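4.2 Contact onset detection from the wrist view

The controller described in Section 4.1 switches from position mode to admittance mode when contact is expected. The switch has to happen before the fingertips load the surface, otherwise the first force sample already contains the impact and the integrator winds up. In the earlier version of Larkatero the switching distance was read from the scene model. This worked on calibrated fixtures and failed on furniture panels, where the modeled plane and the real plane can differ by more than the tolerance of the guarded move.

We therefore estimate the remaining distance from the wrist camera alone. The estimator takes a window of 17 consecutive images together with the joint states recorded at the same time stamps. Each image is passed through a shared encoder, and the resulting features are warped into the most recent view using the forward kinematics. A small recurrent head then outputs a signed distance along the approach axis and a log variance. The distance is used by the planner only when the variance is below a fixed threshold. When it is above the threshold, the arm continues at the creep speed of the guarded move and the force limit alone ends the motion.

Flat, pale panels are the hardest case for this type of estimator. There are few corners to match between views, and the texture that does exist tends to run in one direction, so that motion along the grain produces almost no change in the image. Translation across the grain is well constrained. To reduce the ambiguity, Drurketti, our approach planner, adds a lateral component to the last segment of the path. The amplitude is 2 mm and the direction is chosen perpendicular to the dominant gradient orientation in the most recent view. If no dominant orientation is found, the lateral motion follows the x axis of the tool frame.

A second cue comes from shading. Soft shadows on the surface change in extent and contrast as the tool approaches, and the encoder appears to use them. When we masked the central region of the input during evaluation, the variance output rose on plain panels and stayed nearly constant on printed ones. We did not model the shadow explicitly, as its shape depends on the room lighting, which was left uncontrolled in all trials.

The fingers occupy a fixed part of each image for a given opening width. They are removed with a mask indexed by the measured width, so that the encoder does not learn to read the opening as a proxy for distance. The mask was drawn by hand at 27 widths and interpolated between them. Mounting parts and cables near the lower image border are covered by a separate mask that does not depend on width. An example of the unmasked input is given in Figure 6.

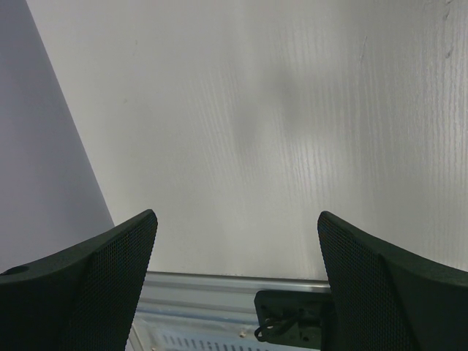
Figure 6. Wrist camera view with the gripper open and a white wood-grain panel behind the fingers. Masks not applied.

The estimator runs at the camera rate and the admittance loop runs at a higher rate on a separate process. Between visual updates the distance is propagated with the commanded tool velocity. We first used the measured velocity, but differentiation noise from the joint encoders made the switching time vary between otherwise identical runs. The commanded value lags during strong deceleration, so the approach profile was limited to constant speed over the final segment.

Switching uses hysteresis. Admittance mode is entered when the lower confidence bound on the distance falls below the switching distance, and position mode is restored only after an explicit retract command. An earlier rule allowed the controller to return to position mode when the estimate increased. With the lateral motion enabled, this rule led to repeated switching near the threshold and was dropped.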